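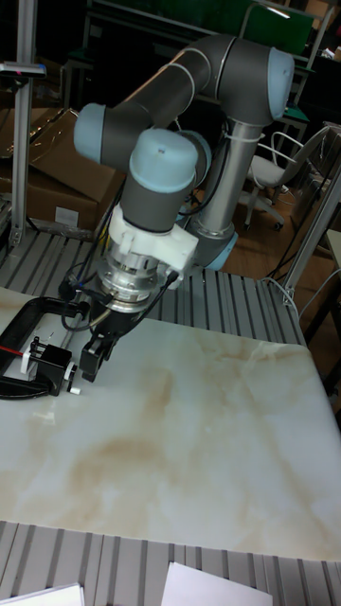 Feng, writing on the Brumosa customer page, asked whether a cell already in daily use should be switched off until this is sorted out. Our answer is yes, if it runs Hallon control software version 2, and we are sorry to have to say so.

Brumosa is asking owners of its Proltent arm package to stop automatic running while we correct a fault in the contact stop. In August, during routine bench trials, an arm lowering its gripper toward a clamped part kept pressing for 96 milliseconds after the stop signal had been given. No one was hurt, and the part came away with nothing worse than a scuff.

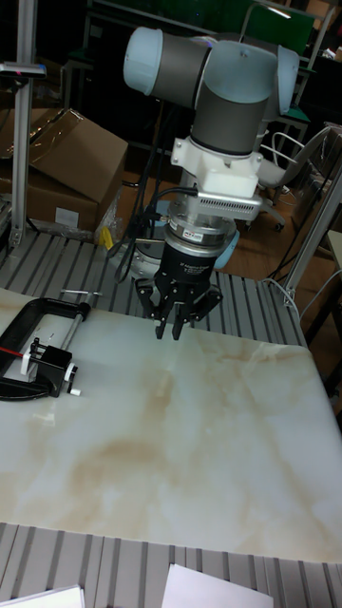

That may sound like a very short time, and it is, but fingers get near these parts, and we would much sooner send out an awkward notice than wait for a bad afternoon in someone's shop. The notice covers 774 arms out of the 2,803 we have shipped.

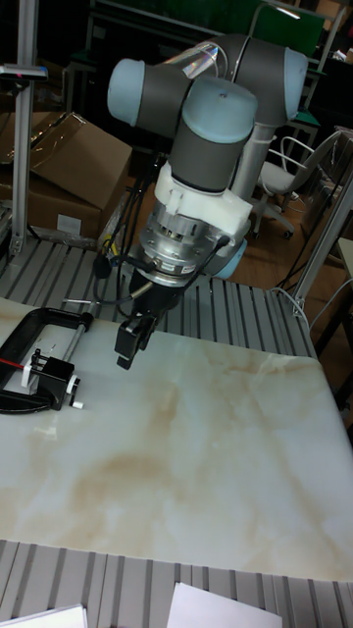 Our engineers have traced the delay to the way the software handles force readings at low approach speeds – the sensor itself has checked out fine. A corrected version is being tested now, and it will be sent free of charge to every owner on our list.

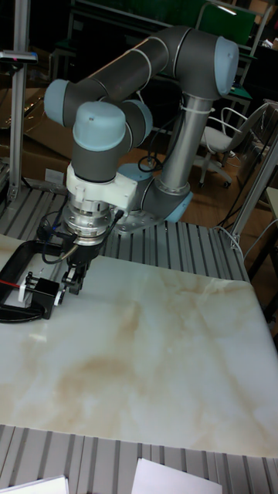

Until it reaches you, please keep the arm in manual mode, at reduced speed, with hands well away from the gripper and any clamps. Owners who can't spare the downtime should call the Brumosa service desk, open from 7 a.m. to 6 p.m., and we'll do our very best to work something out with you.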